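Kitdale Neighbours > Food and Kitchen > Bread

Why does my loaf go stale by the second day?

Posted by mossy_kettle

Hello all, I hope somebody can put me out of my misery. I've been baking my own bread since January, a plain white tin loaf, and it comes out lovely. We have it warm with butter and everyone's happy. Then by the next evening it's dry and crumbly and only fit for the toaster. I use 458g of strong flour, a sachet of yeast, a teaspoon of salt and whatever water feels right (I know, I know). It lives in my gran's old enamel bread bin. Shop bread lasts us all week, so what am I doing wrong?

3 replies

skimell_baker

You're not doing anything terribly wrong, so please don't be downhearted! Home-made bread does go stale faster than the wrapped sort, but you can certainly get another day or two out of it. I'd begin with the water. "Whatever feels right" nearly always means too little, as a stiff dough is so much nicer to handle. For your flour I'd try 300g, and put up with it being sticky for the first ten minutes. A spoonful of oil or soft butter helps as well, and keeps the crumb tender.

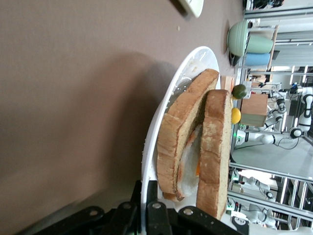

The other thing is cutting it too soon. I know it's torture with that smell in the house, but a loaf sliced hot loses a lot of its moisture as steam. Leave it on a rack until it's properly cold, then store it cut side down on the board with a clean tea towel over the top. And whatever you do, keep it out of the fridge, where it'll go stale quicker than anywhere. My mother swore by the fridge and we ate some very sad sandwiches, bless her.

jivley78

Freeze it. Slice the lot once it's cold, bag it, take out what you want. 7 years I've done this.

plumtree_lane

I'd go along with the first reply, although I'm not sure about the tea towel, mine dries out under one and I've gone back to a cotton bag inside the bin. Do check the lid on your gran's bin too, some of the old ones have a bit of a gap. If you've time, make the dough at 11 at night with just a pinch of yeast and bake it in the morning. It keeps better and tastes nicer, and you can be asleep while it gets on with things.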